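# skisside-corkboard

Two-arm teleop episodes, first batch. Notes by Ultan Dolan, 4/16/18. Rough, will tidy. 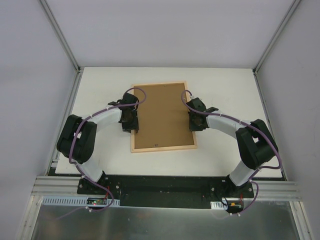 Task set is board handling: slide, square up, lift one side, put back. 272 episodes kept. Target is 1000, so long way to go. Every episode begins from the same pose, a gripper at the left edge of the cork board and one at the right, middle of the table clear. If your replay starts anywhere else, the reset offset is wrong, see `reset.yaml`. Purple cables need the slack loop above each gripper, don't tie them down tighter. Peadar did and we lost a morning of wrist data.

## Whats in here

- `episodes/` one folder per episode, joint states + fixed cam
- `splits/` train and val. Val is 20 episodes, picked by hand by Peadar Egan
- `reset.yaml` start pose, both arms
- `rejects.txt` ids only, reason after the comma

Joint order is left arm then right arm, base to gripper. Gripper is 0 closed, 1 open. Timestamps are host clock, not board clock.

## Collecting

1. Home both arms
2. Board in portrait, long side going away from you
3. Run `tomer record --task <name>`
4. Do the task once. No retries inside an episode, stop and start over
5. Label right away: ok / fail / junk

Fails stay in. Junk goes to rejects.

## Known problems

- 6 episodes have a dropped frame near the start. Listed in rejects, files still there
- Operator is Ultan for nearly all of the slide task. Expect his habits in the policy (left arm always goes first)
- One board, one backdrop. Dont expect it to carry over to the Moriarty bench
- "lift" labels from the first session are loose, Peadar is redoing them
- Gripper values drift a bit in long sessions, re-zero before recieving a new task list

## Todo

- [ ] second board, diffrent size
- [ ] move loader into the Sornach repo
- [ ] more fails for square up, too many clean ones
- [ ] ask Peadar re: license

Questions to Ultan, or open an issue.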